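Zesten 手持夹爪套件到手两周，叠毛巾实测，值不值得买？

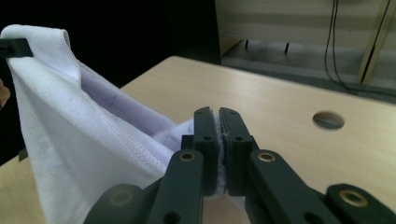 第 2 页

Flover_阿澈（楼主）
接着上一页说。开箱和标定前面都讲完了，这两天专心叠毛巾。白毛巾，毛圈那种，我觉得比T恤难伺候多了，边一软就往下塌，中间堆成一团。现在的手法是一边先把角提起来，另一边用夹爪夹住一小撮往外带。两根指头合上以后夹得挺服帖，指面是平的，我本来担心打滑，目前还行。
目前录了286条，能用的占多数，具体比例等我清完再报。

豆浆不加糖
楼主这个是基础版还是带腕托的？我七月下的单，客服到现在还跟我说在排产……

Flover_阿澈（楼主）
基础版。腕托我试过朋友的，戴久了反而勒，建议先别加钱。

lisside_老周
泼点冷水哈。2057块买一对黑塑料连杆，我是下不去手。铜色那几个衬套看着是挺像回事，可塑料件磨起来是孔先松，衬套再好也白搭。我上一套别家的，用了不到一个月指头就对不齐了，合上以后一边高一边低，数据全得重录。

Flover_阿澈（楼主）
老周你那套是打印件吧？我这套目前没摸出旷量，当然才两周，我也不敢打包票。真松了我回来认错，帖子不删！

Ailbhe Nic Aodha
我中文一般，大家见谅。我们用 Daly 的套件，也是叠毛巾，价格贵一些，但是指头可以换软的。硬的平指夹厚毛巾可以，夹薄的枕套就常常夹到两层。楼主试过薄的布吗？

Flover_阿澈（楼主）
试过一次茶巾，确实老是夹两层，哈哈被你说中了。后来我先用手指捻开再夹，慢是慢点。软指套 Zesten 店里也有，42块一副，还没买。

豆浆不加糖
所以拿来录毛巾够用，录薄布得另外加钱？那我排产排到现在图个啥，想退了

lisside_老周
退，自己打印，连杆又不复杂。

Flover_阿澈（楼主）
自己打印我真不推荐新手搞哎。光是两根指头对齐我以前就折腾过一个周末，最后合上还是漏缝。你要是手边有打印机又有耐心那另说。

lisside_老周
一个周末换两千块，我觉得划算得很。

Ailbhe Nic Aodha
时间也是钱呀。不过我同意老周一点，请楼主录到一千条以后再来写磨损，两周的评测太早了。

Flover_阿澈（楼主）
行，记下了。另外问一句，你们桌面都铺东西吗？我是直接在浅色木桌上叠，白毛巾和桌面颜色太近，回看的时候边缘有点费眼，在考虑铺块深色的垫子。

豆浆不加糖
铺深灰的，别铺纯黑，黑的沾毛絮，录一会儿就得拿滚筒粘一遍

lisside_老周
我不铺。以后部署的桌子什么颜色都有，早点混着录。

Flover_阿澈（楼主）
那我一半铺一半不铺吧。软指套晚上下单，到了在这楼里更新。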